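We use cookies to improve your reading experience. By continuing to browse you accept our cookie policy. Accept | Settings

3. Sorting of small peripherals

3.1 Material

The material of this study are computer mice which were given back by offices when desks were cleared or when a whole department changed its equipment. Keyboards, headsets and docking stations came in the same boxes, but they are treated in a separate paper (Deschamps and Vidal, in preparation) and we leave them out here. In total 3,398 mice were registered between the first delivery and the end of August. They came from 29 offices in Welaldale, most of them small, and from one larger employer, Nadometti, whose mice arrived in closed boxes without any list.

We registered for each mouse the connection type, the number of buttons, the state of the cable if there was one, and the state of the battery cover if there was one. The color was registered only as dark, light or other. In the first version of the form we also had a field for the brand, but we removed it after the pilot. Many labels were worn off, and the two persons who filled in the form did not always agree on what they could still read. The brand had also no influence on the later decision, as the receiving schools asked only for mice that work and that look clean.

A mouse without its receiver was treated as incomplete even when the rest was in good state. This rule was discussed for a long time. Radonjić proposed to keep such mice in a waiting box, in the hope that the receiver is found in a later delivery, and for the first weeks we did so. The waiting box grew quickly and only very few receivers were matched. We therefore closed it and counted the content as incomplete.

3.2 Why the small containers matter

Earlier work on the sorting of returned office goods looks mostly at large objects, such as monitors and printers, where each piece has its own place on a shelf. Small objects are different. They are poured together, they hide each other, and cables make knots between pieces that have nothing to do with each other. A mouse is in this respect an unpleasant object. It is smooth and rounded on top, it is almost flat below, and it easily turns on its side when another mouse is laid against it.

In the pilot we used deep boxes with a volume chosen for transport. The deep box has the advantage that it holds many pieces, and it can be stacked. Its weakness is that the lower layer is never seen again until the box is emptied. Pieces with an open battery cover were found at the bottom when the box had already been signed as complete. After the pilot we changed to shallow trays which hold one layer only, and the deep boxes were kept for the transport between the buildings.

The choice of the tray was made by Picard after a comparison of 2 models. The first one had inner walls that divide it in equal fields. The fields were too narrow for the wide mice with a thumb rest, and too wide for the small travel mice, so that the walls helped in neither case. The second one had no inner walls, and this is the kind that was used for all results in Section 4.

3.3 Sorting surface and tray

Each round began with loose mice on the tabletop and ended when all mice of the round were in the tray. A round was limited to 60 minutes in order to keep the rounds comparable, and a round that was not finished in this time was noted as open. The position of the tray was left free. We had expected that it would be moved often, but in the notes it stays most of the time in the middle, with the loose pieces to one side of it.

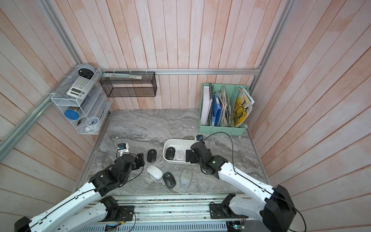

Figure 2. Computer mice and collecting tray during a sorting round.

The contrast between a piece and its background had a larger effect than we had planned for. Dark mice are easy to find on a pale tray and are hard to find on a dark one, and a white travel mouse on a white surface can be overlooked even by an attentive person. In Figure 2 the tray is white, of plastic, with rounded corners, and it stands in the center of a gray tabletop with a marble pattern; the two black mice which lie outside the tray are well visible against both. For light-colored mice the same tray is less suitable, and we return to this point in Section 5. The pattern of the tabletop itself caused no errors in the notes, although one of us (Boyer) had feared that small receivers would be lost in it.

The rounded corners of the tray deserve a short remark. A mouse has no straight side and does not fill a square corner, so the rounding costs almost no space. Dust and loose battery covers also come out more easily when the tray is wiped. We did not measure this, and we mention it only as an observation that came back several times in the notes.

3.4 Filling order

No filling order was prescribed. From the notes we can nevertheless distinguish two habits. In the first, the tray is filled from one end to the other in rows, with all mice pointing in the same direction. In the second, the pieces are placed where there is a free spot and are pushed closer at the end of the round. The first habit gives a tray that can be checked quickly. The second is faster at the beginning, but the final pushing sometimes lifts a mouse on top of its neighbor, and the layer is then not single anymore.

Wired mice were a special case in both habits. When the cable was wound around the body, the mouse became higher and wider and could not lie flat. When the cable was left free, it went under the neighboring pieces. We finally folded the cable and fixed it with a paper band before the round. Plidus bands were tried first, but their glue left marks on soft cable coating, so plain bands from Meng were taken for the rest of the study.

The form used for the registration, with the changes that were made after the pilot, is given in Appendix B.

Related items
Registration forms for returned office goods: a comparison
Cable damage in second-hand keyboards and mice
What schools ask for when they receive used equipment
Shallow and deep containers in the handling of small goods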